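My sister rang on Sunday to ask when she could buy a robot that picks up after the kids. She assumes I'd know, having spent 32 years fixing machines that pack things into boxes. I told her to keep the broom.

The packing line at Prullthorpe does 3000 cartons a shift and has never once been surprised. Every carton turns up in the same spot, the same way around. A lounge room floor is a different job. So I've been following the simulation work, where an arm gets to practise tidying up without breaking anybody's lamp.

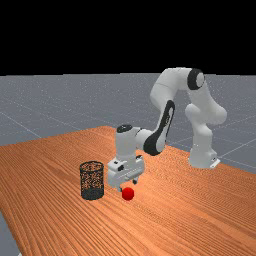 Graziella Marino, who I used to work with at Fondach, got me started on it. The chore is about as plain as they come – pick up the ball, put it in the basket. My nephew could do it at two, when he felt like it.
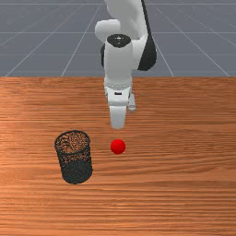
Red ball, mesh basket, and the arm above the table.

Written out, it's a fair list. Find the ball, get the fingers either side of it, close them, lift, move across, let go over the opening. A ball is an awkward thing to pick up, too. If one finger touches early it rolls, and then the arm is reaching for a place where the ball used to be.

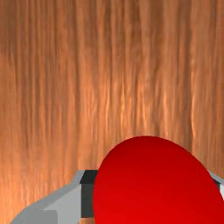

Graziella reckons the last couple of centimetres are where most of the grief is, and that matches what I've seen on the shop floor. We once lost a whole October to a gripper that closed a fraction late.

For a fixed job on a fixed bench, I'd say machines are ready now. For socks, Lego and half a biscuit under the couch, I'd give it a good while yet. My sister has gone with a bigger toy box.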